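Subject: Re: [enamel-swap] Red speckled mugs, and what to check before you buy
From: Ľubica Vrabec
To: the enamel-swap list

Hello Wenceslao, hello all,

Thank you for the long message last night. I am answering under your text, I hope the quoting comes out right this time.

Wenceslao Riquelme wrote:
> I found a seller with a box of enamel mugs, they say Farira, all red
> with white specks. The price is low, 65 for the whole box, but I can
> only see one photo and it is from far away. My questions:
> 1. Is a dark inside a bad sign? I am used to white inside.
> 2. How do I know if the rim is original?
> 3. Can they be used every day, or only for the shelf?
> I want four for our kitchen table and the rest I would give to
> Kartini for the swap box.
>
> Wenceslao

First the easy thing. At 65 for the box I would say yes, even if two of them are chipped. In January I paid more than this for one coffee pot and it had no lid.

I put mine on the table this morning to look at it again before I write to you, so that I am not speaking from memory.
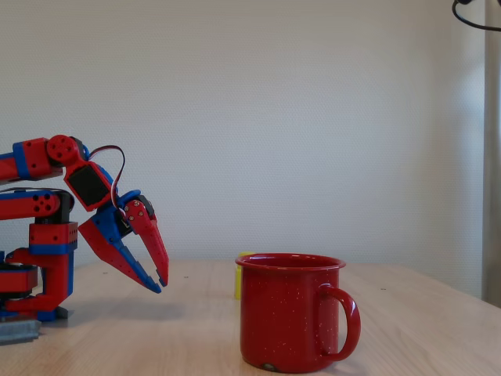 The color is the first thing I would compare with your seller's photo, and it is also the thing that fools people the most. Red enamel changes very much with the light and with what stands behind it. On a light wooden table with a plain off-white wall in the back, as I have it, you see the red as it is. On a dark shelf the same mug looks brown, and under a yellow kitchen lamp it goes to orange. So please ask the seller to put one mug near a window, on something pale, and take a photo from the side and another one from above. If they refuse this small work, then I become suspicious, but I have met only one seller who refused.

Now your questions, in order.

1. The inside. No, dark is not a bad sign. Many people on this list grew up with white inside and think that every other color is a repair. My mug was dark inside when I bought it new, from the Trerkovach shop, when they still had the shop. The problem with dark is only practical: you do not see coffee stains, and you also do not see small damage. I go around the inside with a fingertip, slowly. Where it catches, there is a chip. Do this before you pay, if you can meet the seller in person.

When you look from above, you get nearly everything in one photo: the rim, the first part of the inside, the handle where it joins the body. Ask for this angle.
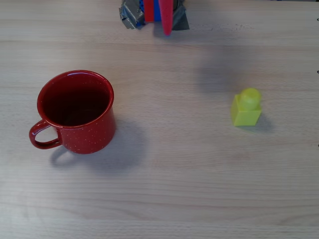
Red speckled mug from above, with the dark inside. The yellow-green block is a toy one.

2. The rim. I look for a thick rolled edge that goes all the way around without a flat place. If you hold it toward the light, the shine should follow the curve in one line. Where the line jumps, the mug was dropped on the rim, or somebody painted over a chip. Paint is softer than enamel and you can feel it with the nail. Sugeng Sutanto wrote to the list about painted rims last winter, his message is number 108 in the archive and it is better than what I can explain in English. Please read also the answer of Parviz Soltani below it, he does not agree about the nail test and he has a point with the older pieces.

3. Every day or shelf. If the inside is whole, I use mine every day. Tea, water, sometimes soup when I am alone. I do not put it in the dishwasher and I do not pour cold water into it when it is hot. If the inside has a chip down to the metal, I do not drink from it any more. Then it holds pencils, or spoons. A chip on the outside I dry well after washing and I forget about it.

One more thing, the size. Sellers like to write "large mug" for everything. Ask how much it holds when it is full to the edge. The big Mansour ones we talked about in spring hold 560 ml and they are too heavy for a child's hand — my niece carries hers with two hands and still it tips. For a kitchen table with four people I would take smaller.

For the specks I have no rule. Some pieces have tiny ones scattered everywhere, some have big drops. I like the tiny ones. Kartini Tarigan prefers the big drops and she will tell you so, but she will take the tiny ones for the swap box, I asked her already. The box has 71 pieces in it now, and very little red.

If the seller also has plates from the same series, please write to me before you say no to them. I am missing two flat ones and I can pay the postage to Drorkisier, my cousin picks up the packages there.

Greetings to all,
Ľubica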